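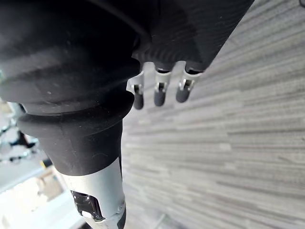
Nesside Open Longboard Event
Venue Safety Inspection: Checklist with Comments
August 2024

Venue: Paltville Beach, north peak and competitor area
Inspected by: Katia Dal Bello, Event Safety Officer
Status: Approved to run, subject to the open items below

The checklist must be completed before the first heat is called and repeated after any change of peak. Items marked Open must be closed by the safety officer before competitors enter the water. Items marked Monitor may remain in place during competition.

1. Water and shoreline

1.1 Rip current positions marked on the site map
Pass. The main rip has moved south of the old pipe since the February inspection. The map at the judges' stand has been replaced. The copy in the competitor tent still shows the former position and must be taken down.

1.2 Submerged hazards identified
Monitor. Rock is exposed at low tide inside the north peak. No heats are to be run there in the hour either side of low water.

1.3 Water quality result on file
Pass.

1.4 Competition zone separated from public bathing
Open. Flags are in place on the south side only. The north boundary requires a second pair, set above the high tide line.

2. Water safety team

2.1 Rescue craft fueled and tested
Pass. Both craft started without difficulty. The tow strap on the reserve craft is worn near the clip and should be replaced before the next event.

2.2 Rescue boards at the water's edge
Pass, 2 boards. One leash was fitted with a frayed cord and was changed during the inspection.

2.3 Radio check between craft, beach and judges
Monitor. Reception is weak behind the dune. Staff stationed there are to confirm every call — silence is not to be taken as receipt.

2.4 Horn and flag signals briefed to competitors
Open. To be covered at the morning briefing. Late arrivals must sign the briefing sheet before collecting a jersey.

3. Structures

3.1 Judges' stand level and anchored
Pass. The stand was supplied by Piras and the signed handover sheet is on file. Ballast was checked at each corner.

3.2 Stairs, handrails and decking
Open. The Lustodeck panels on the beach ramp are sound, but one joint has lifted and presents a trip hazard. Refix and reinspect. Sand is to be swept from the ramp between rounds.

3.3 Tents, banners and feather flags
Pass. To be lowered on the instruction of the safety officer if the wind increases.

3.4 Electrical supply and cable covers
Pass. Cable run is 317 feet, covered throughout. The generator enclosure was locked at the time of inspection.

4. Medical and emergency access

4.1 First aid post staffed and signed
Pass.

4.2 Spinal board, oxygen and defibrillator present and in date
Pass. The defibrillator pads expire before next season and have been added to the order list.

4.3 Vehicle access to sand kept clear
Open. A trailer was parked across the gate. The owner has been asked to move it. Cones and a no-parking sign are to be set out before the parking lot opens.

Reinspection of items 1.4, 2.4, 3.2 and 4.3 is required. Results are to be entered on this form and initialed.

Signed: K. Dal Bello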